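Noticeboard > Jobs and odd jobs > Wurninstead

Latest | Jobs | Lost and found | Hall bookings | Contact

Wanted: part-time cheesemonger's assistant, Braletti, Wurninstead

We are a small cheese shop with a large cheese counter and not much room for the people who stand behind it. From September we need one more of them.

The job is 2 days a week to begin with, nine until half past five, with more in the run-up to Christmas if you are still speaking to us by then. One of those days involves the early delivery, which means being at the back door at a quarter to seven. The driver will not wait and has never been known to say good morning. Try not to take it personally.

You would be serving, cutting, wrapping, washing up, and washing up again. At any one time we keep 102 cheeses, a figure our accountant regards as a cry for help. You don't need to know them all on your first day. You do need to want to, and you need to be able to tell a customer that something is out of season without making them feel they have asked for a swan. 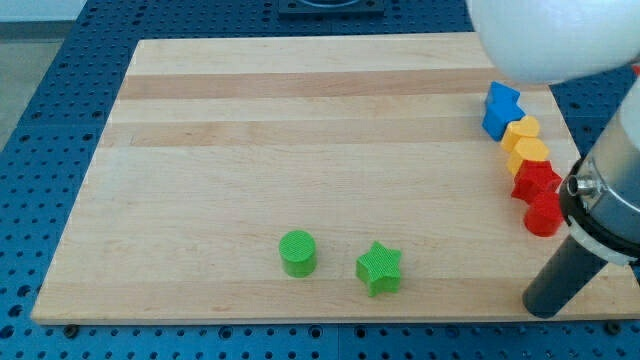 Cutting is the part everyone thinks they can do already. Siebe Dijkstra, who owns the shop and most of the opinions in it, will teach you on the firm stuff first and let you near the soft ones once you have stopped sawing. You will also learn to set out a tasting board, and Siebe is particular about it. A board of cheese looks best provided each has some space to itself and the blue is kept well away from the goat's. Boards are scrubbed by hand, dried standing up and never put in the dishwasher. The last person to use the dishwasher now works in insurance.

What we are after:

Somebody who can lift a half wheel off a middle shelf and put it back again. Somebody with reasonable mental arithmetic, as the till has moods. Previous shop or kitchen work would help, though we have taken on a retired geography teacher and a drummer, and both could wrap a wedge neatly inside a fortnight. You should be happy in a cool room all day - bring a jumper, and not one you are fond of, as it will smell of washed rind until you die.

What we offer:

A fair hourly rate, which we will tell you on the telephone and not make you guess at. Paid breaks. Lunch, which is cheese. A discount on everything we sell, including the Preda crackers and the Zurko chutney, of which we ordered too much. 4 weeks' paid holiday on top of the bank holidays, worked out to match your hours, but please don't ask for any of it in December.

We don't want a CV with a personal statement in it. Write us a letter, one side, saying who you are, where you have worked and which cheese you can't stand. Everybody has one. Drop it in at the shop or push it through the door after hours, marked for Siebe. If we like the sound of you we will ask you in for a paid trial morning, finishing at 1 o'clock, and you will hear from us either way.

No agencies, please. The last one sent us a man who was allergic to milk.

More in Jobs and odd jobs
Piano teacher seeks patient beginners
Delivery cyclist, own bicycle preferred
Leaflets to be folded, tea provided
Saturday help at the garden centre
Second tenor needed, first tenor negotiable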